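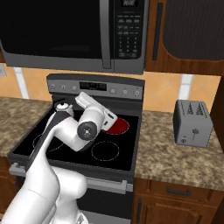

Figure 5. The simulated kitchen, with the arm over the range. Rear right burner lit, kettle-like vessel at the rear left.

By Shaimaa Morsy and Samah Samir
2023-11-12
Filed under: Home robotics / Working papers

4.2 Stove tasks

Stove work is where the household claims get thin. Wiping a counter badly costs a smear. Leaving a burner on costs a good deal more, so we gave the range its own set of tasks: turn a named knob, move the kettle, switch everything off. All in simulation (Fig. 5), on the Brerus kitchen set, with no real heat anywhere.

We ran 369 episodes over 7 layouts. Episode limit 100 seconds. Same policy throughout, trained on the Chraibi demonstrations and not tuned per layout.

Knobs first. The range in Fig. 5 has three either side of the display, all small, all grey. Reaching the panel was mostly fine. Picking the right knob was not – the policy favoured whichever one it could get to without bending the wrist, whatever the instruction said. Grasp offsets of a few millimetres were enough to make the fingers slide off the edge. A person corrects this by feel and thinks nothing of it. Our arm has no touch signal, so it simply tried agian.

Second problem, the arm blocks its own view. In Fig. 5 the hand already hides the left part of the lit burner, and a link crosses the outline of the front left one. Any check of the form "is the burner off" fails when the burner can't be seen. We tried a retreat-and-look step after each knob turn. Slower, but fewer false finishes.

Kettle moves went better than expected on an open hob and poorly near the back wall. Low clearance under the microwave is the likely cause, we have not seperated this from lighting.

So, can it do the chore yet? Parts of it. We would not leave it alone with a real cooker. The Emen baseline has the same weakness with knobs and we suspect the fix is in sensing, more data of the same sort having changed little since August. Shop-floor panels, with bigger switches and fixed positions, are treated in Section 5.

Contact: Brasotano Lab office | © 2023 the authors | Back to top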